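Hi all, quick update from me on the Kaltby guest house money. March was a good month! We've spent 512 of the 2000 you gave us, mostly on bedding and the new Predo kettles (the old ones leaked, you may remember). Bookings are up to 73 nights, and I'd love to hit 100 before summer. The back gate still sticks, and the quote for it hasn't come in yet.

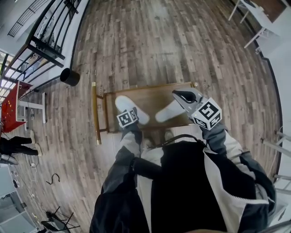
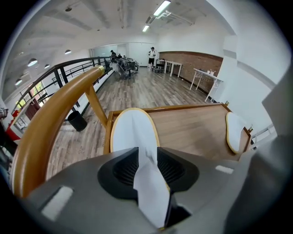 Can we still change the linen order?

Until Sunday, and after that Trulo charges us for the whole lot, so tell me soon if you want the blue sheets instead of white.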